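Grodstead's clothes swap is back, and it's bigger than ever

Fri 9 August

Get those closets open! The Grodstead clothes swap returns to the old market hall on Dringate this month, and if the spring round is anything to go by, it's going to be a wonderful, noisy, elbow-to-elbow day.

The April swap took in 962 pieces, which was already a record for the town. This time 1068 have been handed in before the doors have even opened, and the drop-off point at the Pinheiro fabric store is still taking bags until closing time on the last day before the swap. The organizers would love to reach 2000, and looking at the rails filling up along the back wall, I wouldn't bet against them.

The rules are the same as before. Bring up to ten clean items, collect a token for each one, and spend your tokens on whatever you like. A winter coat costs one token and so does a T-shirt, so it pays to be early if you're after the big stuff. Children's clothes have their own corner again, with school sweaters and gym shoes set out by size.

New this year is a mending table, and I'm very pleased about it. Anything with a missing button or a dropped hem used to be turned away at the door. Now it can go to the table, where you can learn to fix it yourself with thread and needles supplied. There will be short lessons all day on darning, patching and taking up pants – no experience needed, and no need to book.

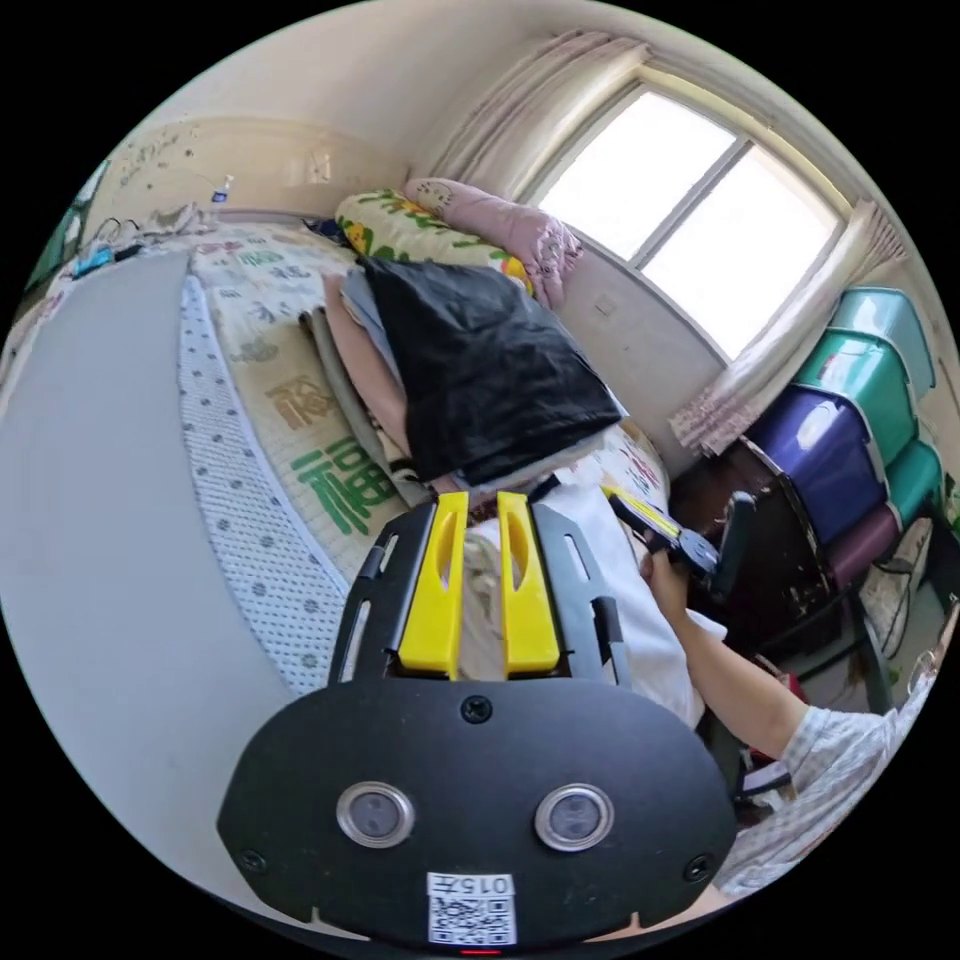 A white garment or cloth and a checked short-sleeved shirt.

Shirts and blouses make up the largest part of the haul so far, followed by jeans. What the swap could really use is menswear in larger sizes, raincoats, and anything warm for toddlers. Please leave out underwear, swimwear and pillows, which can't be accepted.

Clothes left at the end of the day will travel to Claloncombe, where a sister swap is starting up this fall in the library basement. They have plenty of space and hardly any hangers, so if you have spare ones rattling around at home, put those in with your bag too. Wire, plastic, padded – they'll take the lot!

Doors open at ten and close at four. Entry is free, there's tea and cake by the side entrance, and the number 6 bus stops right outside. Bring a big bag of your own to carry your finds home.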